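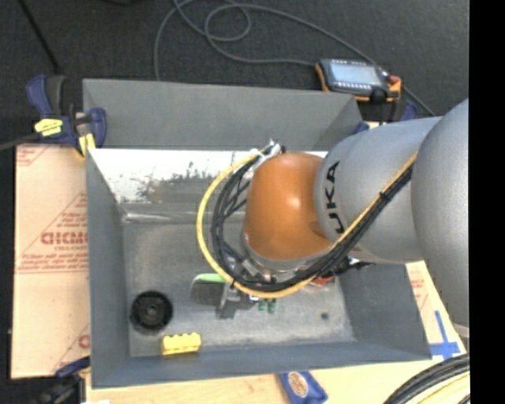 28 May 2020

Up at 5, couldn't sleep, side B still going round in my head. The one with the tin percussion and the woman humming under it. Played it twice more before the kettle boiled. Kept the volume down for upstairs.

So the listening dinner. Where it stands. Writing it down or I'll lose it.

Album is Meltgate, by Flomurero. Twenty years old in June. Nine tracks, every one of them about a river town thawing out, or that's what I always took from it. Armindo reckons it's about his mum's kitchen. He would, he played bass on four of them. Armindo Garcia, bass, hand claps, and according to the sleeve "soup". Asked him about the soup credit again last night and he just laughed down the phone.

Plan is a dish for each track, cooked at home, everyone on a video call, record playing at his end. Recipes go out a week ahead so people can shop. Label's happy for us to use the cover on the booklet. They want 104 words from me about why food. 104! Not a hundred. Somebody measured the box.

Wrote it on the back of the power bill. Too flowery. Second go:

*Every song on this record has somebody eating in it, or wanting to.*

Might keep that and chuck the rest.

Dishes so far

- Track 1, smoked fish on toast, heaps of dill. Done, tested, good.
- Track 2, the barley thing. Still gluey. Less stock next time, wider pan.
- Track 3, orange and fennel salad. Easy. Too easy? Leave it.
- Track 4, his mum's caldo verde. He won't write the recipe down, he says "until it looks right". Going to ring him while he makes it and type.
- Track 5 is an instrumental, forty seconds. A pickle. One pickle.
- Tracks 6 and 7 run together so they're one plate. Beans, burnt onion, egg on top.
- 8 no idea
- 9, rice pudding with the skin left on. Arguments to come.

Track 8 is the problem. It's the angry one, all that feedback, then the bit where he's reading out a shopping list in a flat voice. Flour, candles, lamp oil, lemons. Tried to build something off the list and got a lemon cake with not much going for it. The song isn't cake. Something bitter. Radicchio done hard on the grill? Not everyone has a grill. Not everyone can get radicchio for that matter, the shop had none yesterday and half the shelf was bare.

9.30. Call with Buviveo, who are doing the streaming. Nice enough, talk very fast. Their limit is 211 logins on the cheap plan, then the price jumps and it's silly. I said fine, cap it. They asked what the "content" was and I said people frying onions while a record plays. Long pause. Then the fella said his dad had the album on cassette, so we got on well after that. Sound will lag for some people, can't be helped, he says start every song with a countdown. Armindo will hate a countdown. Haven't told him.

Lunch was the barley again. Better. Three-quarters of the stock, lid off for the last ten minutes, and a spoon of mustard I hadn't planned. Colour's still grim. Parsley would fix that but I'd used it all on the beans. Wrote the new amounts in the book this time, with the date, becuase I never do and then I'm guessing.

Put the record on properly after lunch, good speakers, sat on the floor. Trying to hear it like someone who never has. Things I noticed:

The claps on track 3 are late, every one, and it makes the whole song lean backwards. Lovely.

Whoever is humming on side B isn't credited. Must ask.

He says "salt" eleven times on track 6. I'd never picked that up, I had him saying "sold" all these years. Changes the song completely! It's a man seasoning a pot while his brother packs a bag. Went back and listened with the lyrics in front of me, and there it is in print, salt, I've owned that sheet for twenty years and clearly never read it.

So the beans need to be salty. On purpose. Will add anchovy, with capers for the veg lot.

Rang Armindo at 3 about the soup. Typed as he went. This is what I got, no corrections:

> onion, not too much. garlic more than you think. potatoes you cut how you like they're going to disappear. water. no not stock why would you put stock. chouriço, take it out, don't eat it, put it back at the end. the greens thin, thinner, like for a rabbit with no teeth. then you wait until it looks right

Asked him what right looks like. "Like you could see a coin at the bottom but you wouldn't bet on which coin." Putting that in the booklet exactly as is. No one's going to edit that out, I'll fight them.

Asked about the humming too. He went quiet. It's his mum. She was on the stove side of the wall, and the mic picked her up, and they left it in. She heard it on the radio once and told him to turn it down. I'd had that song in my head since five in the morning. Had a bit of a moment, to be honest, standing there with flour on the phone.

So that's track 4's soup moved to track 7? No. Leave it where it is. But a line about her somewhere. Ask him first.

Costs. Printing the booklet is 32 pages at Duan, the cheap paper, they can have it ready by early June if files go in this week. That means photos of the food by tomorrow night and I've eaten most of it. Will redo the toast in the morning when the light's on the bench. Borrow the blue plate from next door, leave it on the step like last time.

Still to do

- email the label, ask about lyrics, can we quote two lines or is that a whole thing
- capers
- tell Armindo re countdown (not by text)
- track 8!!
- find out if rice pudding freezes

Later. Half ten. Track 8 might be sorted. Was scraping the onion pan, the properly burnt one, black round the edge, and put a splash of lemon in to loosen it and tasted it off the spoon. Sharp and bitter and a bit horrible and then you want more. Poured it over a slice of bread. Flour, lemons, and the burnt bit does for the lamp oil. Candles they can light themselves. Played the song while I ate it and had to stand up for the last minute.

Two onions, sliced, high heat, don't stir, walk away longer than is comfortable. Juice of one lemon. Pinch of sugar maybe. Try again tomorow with red ones.

Pan's soaking. Bed.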